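NOTEBOOK, SEPTEMBER
Equipment planning, laundry work, page one of too many

Budget request is due before the end of the month, so this is me writing down what we want before I start writing down what we can have.

Where we stand: one mobile base, two arms, head camera, a laundry corner. The base is fine. The arms are fine up to the elbow. The gripper fingers are the third set this year and the pads are peeling again. I glued one back this morning and it looks like a bandage.

WANT LIST, in the order I would cry about it

1. Finger pads. Tannous sells a softer set at 300 a pair. The cheap ones slide off shiny handles, and door handles seem to get shinier every model year. Two pairs, plus a spare pair that I will hide.

2. Wrist force sensor. Flestholm quoted 900 for one arm. Asked about two arms and the quote came back as exactly twice 900, so that's how the volume discount works over there. One arm for now. The left one, as it does most of the door pulling.

3. Second battery. 700 from Cetetti, lead time 11 weeks. If we order in the first week of the new budget we get it about when we stop needing it for the long runs. Order anyway.

4. A taller stand for the charger. Can be built from scrap. Not putting it in the request, just putting it here so it stops being a thing I say out loud in meetings.

THINGS WE ARE NOT BUYING

The Zerkenville lift column. Lovely object. I have read the brochure more often than some of my own reports. It would let the shoulders come down far enough to reach a low door without the base creeping in so close that the head camera sees mostly appliance. It also costs more than everything else on this page, and the quote has a separate line for "commissioning," with no number next to it. I know what a blank like that means.

So low doors stay a software problem for another year. Current plan is to park farther off to the right, reach across, and put up with the bad elbow angle.

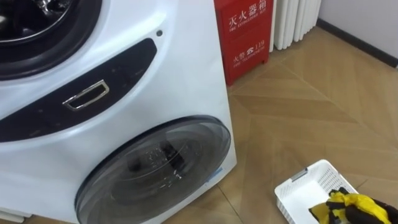

The other half of the reach problem is the basket. If it sits near the lower door, the pick is short and the base hardly has to turn, but then the basket is standing where the wheels want to go. If it sits farther out, every item costs us a waist rotation and we burn battery (see item 3). I'd like to try a cheap rolling cart so the basket comes up to arm height. That is maybe the one purchase on this page that replaces a lift column with something from a hardware store. Adding it as item 5, price to be looked up when I'm less pleased with myself.

Also for the request: test clothes. The lattice sides on the basket catch zippers and drawstrings, so half the lot should have them and half shouldn't. Bright colors with dark parts are a decent stress test for the segmentation, which likes to decide that one jacket is two. Thrift store, petty cash, keep the receipt this time.

TO DO
Ask Flestholm whether the sensor comes with the cable or whether the cable is an adventure.
Get the Tannous price in writing.
Measure floor to center of the lower door again. Two numbers in this notebook and both are in my handwriting.
Check that the cart idea leaves the path to the fire extinguisher box clear.
Take the Zerkenville brochure off my desk.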